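Players and a second coach wanted, Larkesent Ladies Hockey

Last updated: May

Hello! I'm Anjana Karunaratne and I look after the second team at Larkesent. We finished last season with a thin squad, two bad knees and a goalkeeper who has gone and got herself a job in Drorkamley (well done her, rotten for us), so I'm looking for new players and for somebody to share the coaching with me.

Players first. We play in the lower division of the Aronport league, which is a friendly sort of league until the last ten minutes of a match. I've got 29 names on my list at the moment but that includes students who vanish at exam time and my sister, who says she's retired. I'd love 4 more regulars, and at least one of them has to be willing to stand in goal. We have all the kit for that, pads, helmet, kickers, the lot, and it was cleaned over the winter. If you've never kept goal before I'll teach you myself, and I promise not to hit anything hard at you until you ask.

You don't need to have played recently. I came back after eleven years off and spent my first session holding the stick like a broom! What I do need is people who'll turn up to training most weeks and answer their messages. Training is 7.15pm to 8.45pm on the bottom pitch at Roy Park, evenings only, and it goes ahead in rain. Home matches push back at noon. Away matches can mean an early start, the furthest being Drorkamley, and we share lifts and petrol.

Now the coach. It's a paid role, though nobody is going to buy a boat with it: £178 a month from pre-season through to the end of the cup, plus travel to away games. You'd take one training session a week and be on the bench with me for matches. I do the shouting about defence, so somebody who likes attacking play and penalty corners would be perfect, as ours are dreadful. We won 2 corners in the semi-final and made a mess of both of them, and I still think about it in the bath.

A coaching badge would be nice but I'm happy to talk to people who are part way through one. You'll need a background check before you start, which the club pays for, and a first aid certificate, which we can book you on to. Mostly I want someone patient who will explain the same drill again without sighing.

There are two open sessions before pre-season for anyone who fancies a look, players or coaches. Bring shin pads, a gumshield, water and something warm for afterwards. I have spare sticks in the boot of my car. Tea in the clubhouse after, and usually cake if Selvaraj Bhuiyan has been baking. He runs the men's thirds and also the members' book swap, so bring something to trade if you're a reader.

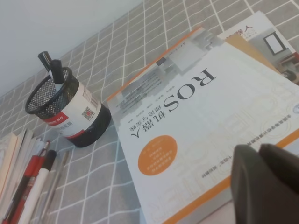

On the table: a paperback on robots, theory and practice, in Chinese.

To come along, leave your name and number at the clubhouse bar or catch me at training. Tell me what you've played before, even if it was only at school, and whether you drive. Coaches, a page about yourself is plenty, and please put down someone I can ring. I'll reply to everybody, though it may be late in the evening once the kids are in bed.

Anjana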